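Stiltidetti is taking applications for the Nandley pilot, a paid evaluation of its tabletop handling kit on small-carton work. Applicants should already run a packing or kitting bench. 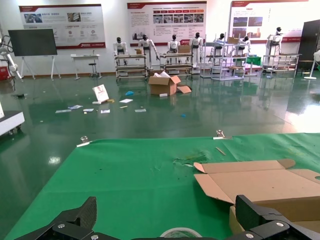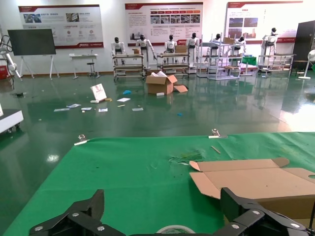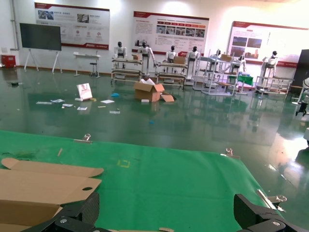
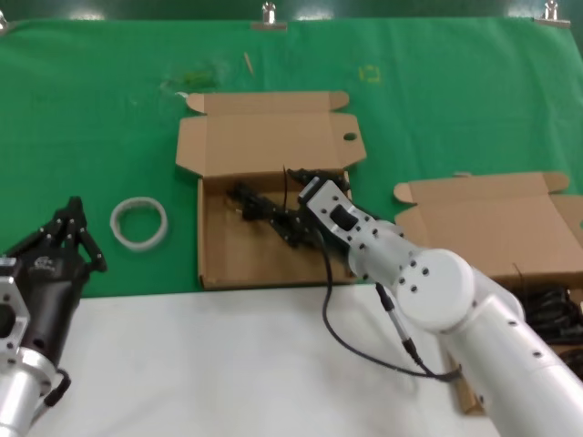
*Posted by the Nandley pilot desk, Stiltidetti*

**What is under review.** The kit works over a cloth-covered table with open cardboard cartons. Two end effectors are offered: the Addo two-finger gripper and the Sirkano multi-fingered hand. Participants may test either or both.

**Term.** 5 weeks, starting in August. Each site logs at least 30 hours of bench time.

**Participants will**

- run the supplied task list on cartons and cables
- record every failed pick, with cause if known
- return a written report on setup, cable routing and finger wear

**Requirements**

- one operator with prior robot arm experience
- a level table and a single-phase supply
- permission to store wrist and head camera footage on site

The task list has 47 items for the gripper and 51 for the hand. Stiltidetti pays freight both ways.

Apply by email with a floor plan and a description of current bench work. Mark the subject line "Nandley pilot."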